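Gikudstead Allotment Association
Minutes of the winter meeting
December 21, 2024, Dravham Hall

Present: Signe Lund (chair), Hamish Lockyer, Mirsad Stojanovska, Lærke Dalsgaard, and 11 plot holders.
Apologies: Imad Atallah.

1. Minutes of the last meeting
Read and approved with one change. Under item 4, "north fence" should read "north gate." Signe signed the corrected copy.

2. Matters arising
The padlock on the north gate has been replaced. Members who still have the old key can throw it out. The new key is kept in the same place as before, and Mirsad will tell anyone who needs to know where that is.
The lost wheelbarrow has not been found. Agreed to stop looking for it.

3. Water
Hamish reported that the supply was shut off at the road and the pipes drained. Two taps on the Furden side were dripping before the shutoff and need new washers. Hamish has the parts and will fit them before the water goes back on.
Lærke asked whether the lower plots could have a tap of their own, as people there are carrying cans past five other plots. Hamish said the trench would have to go under the main path. He will get a price. There was some discussion of whether a longer hose would do the job. Signe said hoses had been left running overnight in June and she did not want to encourage more of them.

4. Paths and hedges
The main path is soft near the compost bays and a load of wood chips is needed. Mirsad has a contact in Dravham who will deliver for free if the gate can be left open for the truck. Agreed to go ahead.
The hedge along Han Lane will be cut before the birds start nesting. Plot holders on that side are asked to move netting and canes back from the hedge by two feet.

5. Harvest table and preserves
Lærke said the preserves sold well and the chutney went first. Plum jam was slower and there is still some left. She would like more small jars for next year, as buyers did not want the large ones. Members should wash jars and take the old labels off before handing them in.

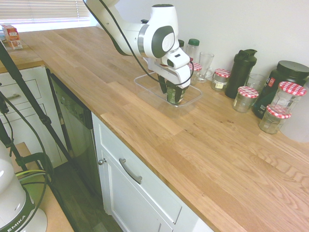
Labels were discussed at some length. Several jars came in with only the name of the fruit. Agreed that each label must give the contents, the month it was made, and the plot number. Mirsad asked if honey could be sold on the same table. Signe saw no problem with it provided the beekeeper does their own labels.

6. Money
Imad sent a written report, which Signe read out. The balance stands at $1,000 after the insurance was paid. Two rents are overdue and reminders have gone out. He recommends leaving rents as they are for another year. Agreed, with one vote against.

7. Vacant plots
Plots 2 and 5 are free. Plot 5 is badly overgrown and the meeting agreed to offer it at half rent for the first year. Hamish will cover part of it with the old tarp to hold back the couch grass. The waiting list will be contacted in order.

8. Any other business
Bonfires: a neighbor on Han Lane has complained about smoke. Members are reminded to burn dry material only and to wait for the wind to be off the houses.
Seed order: forms to Lærke please, with payment. Late forms will not be included.
The shed light has a loose switch. Mirsad to look at it.

The next meeting will be at Dravham Hall. Signe will send out the date once the hall has confirmed.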